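Two fingers and a kitchen table

I turned up at the Nodel shed at 11 on a Tuesday, which is apparently the quiet time. It wasn't very quiet. Somebody was cutting aluminium next door and the kettle was going, and the woman I'd come to see was on her knees looking for a screw.

She's been building grippers for a bit over a year now. The current one is called the Wilell, after a street she used to live on, and it's the sort you hold in your own hand. You squeeze, the fingers close, and later on the same fingers are meant to go on the end of an arm. The arm (she calls it Bravero, and it has its own corner and its own extension cord) wasn't switched on while I was there.

"I wanted to get the hand right first," she told me. "Everyone starts with the arm because arms are exciting! Then you've got a beautiful arm and it can't pick up a sock."

How it's put together

The fingers are black plastic with triangles cut out near the base, and each one has a dark blue pad on its inner face. She's on version four of the pads. Version one was bicycle tube and she'd rather not discuss it.

"The pads took me longer than everything else," she said. "I'd change the shape a tiny bit, print it, glue it, hate it. I did that right through May."

She does a lot of the trying-out at home, on a table with opened-up grape boxes stood along the back of it. I asked what she likes to pick up and she went off like a rocket – small awkward things, mostly, anything with a round bit or a dangly bit. The toy camera is a favourite, with its big round lens housing and that thin strap.
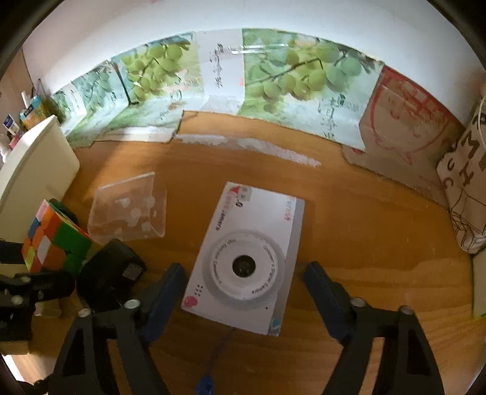
What goes wrong

Plenty, she says. Straps are a pain. Zip bags are worse, and she has a notebook of 202 tries at various objects with the bags getting a whole section to themselves.

"A cube is lovely. A cube wants to be picked up. A bag just sort of sighs at you."

She got help with the squeezing part from the Akyol group, who meet in the same shed and know a lot about springs. They talked her into a softer one. My own hand was grateful, I had a go for ten minutes and could have kept at it all morning.

I asked when the fingers would move over to the arm. She laughed and pointed at the corner. "When I've made the bracket. I've made it twice. Neither one fits."

She'd found the screw by then, under my chair.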